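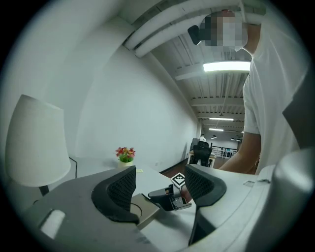
Abb. 3: Blick zwischen zwei schwarzen Greiffingern mit netzartig strukturierten Innenflächen auf einen hellbraunen, kantigen Block.

3.2 Stichprobe und Erhebung der Nährstoffzufuhr

Die Auswertung stützt sich auf die Basiserhebung der Grimimholm-Kohorte. Angeschrieben wurden 3.133 Haushalte mit mindestens einer Person ab 65 Jahren. Aus 1.560 Haushalten lag eine schriftliche Einwilligung vor. Nach Ausschluss von Personen mit diagnostizierter Nierenerkrankung, laufender Chemotherapie oder unvollständigem Ernährungsprotokoll gingen 752 Teilnehmende in die Analyse ein, je Haushalt eine Person. Die Datenbank wurde am 22.03.2019 geschlossen; spätere Nachmeldungen blieben unberücksichtigt.

Die Eiweißzufuhr wurde mit einem Wiegeprotokoll an drei nicht aufeinanderfolgenden Tagen erfasst, darunter ein Tag am Wochenende. Speisen außer Haus wurden in haushaltsüblichen Maßen notiert und anhand der Rezeptdatenbank Takari in Gramm umgerechnet. Die Kodierung nahmen zwei Personen unabhängig voneinander vor. Abweichungen von mehr als zehn Prozent der Tagesenergie wurden gemeinsam geprüft und, wo keine Einigung möglich war, dem Erstautor vorgelegt. Supplemente wurden gesondert erfasst und nur in der Sensitivitätsanalyse berücksichtigt.

Als Zielgröße diente die Eiweißzufuhr pro Kilogramm Körpergewicht und Tag. Bei einem Body-Mass-Index von über 30 wurde auf das Normalgewicht bezogen, ein Vorgehen, das Kwok und Latuheru bereits für die Voruntersuchung in Lumbantobing gewählt hatten. Die Verteilung auf die Mahlzeiten wurde als Anteil der Tagesmenge angegeben — Zwischenmahlzeiten wurden der jeweils vorangehenden Hauptmahlzeit zugerechnet.

3.3 Statistische Auswertung

Zusammenhänge zwischen Eiweißzufuhr und Gehgeschwindigkeit wurden mit linearen Regressionsmodellen geschätzt. Modell 1 enthielt Alter und Geschlecht, Modell 2 zusätzlich Energiezufuhr, Raucherstatus und körperliche Aktivität. Bei 19 Teilnehmenden fehlte die Angabe zur Aktivität; sie wurde multipel imputiert. Eine Beschränkung auf vollständige Fälle veränderte die Schätzer nur geringfügig.

Da die Protokolle überwiegend im Februar geführt wurden, lassen sich jahreszeitliche Schwankungen der Zufuhr mit diesen Daten nicht beurteilen.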